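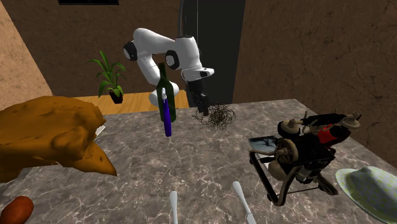
When does the walking pilgrimage to the Mundeck shrine leave this year?

We set out from the parish steps at first light on Apr 25, 2026, right after a short blessing, and we'd love to have you with us!

Sign-ups have already passed 200, and 48 of those are people walking for the very first time. Kumudini Saha is leading the music again (bring your songbook if you still have it from last year), and she has taught the children's choir a new litany in three languages – wait until you hear it echo under the chapel roof. Leokadia Żak will carry the parish banner for the first stretch, then hand it along to anyone who would like a turn.

Mass at the shrine begins when the last walkers arrive, so please don't rush the hill. Soup and bread will be served in the cloister garden afterward. If you can't walk, write your prayer intention on a card in the vestibule and we'll carry it up for you. 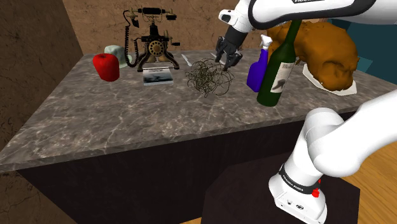
What to bring

Good shoes, a water bottle, a rain jacket and a rosary if you use one. Candles are for sale at the shrine.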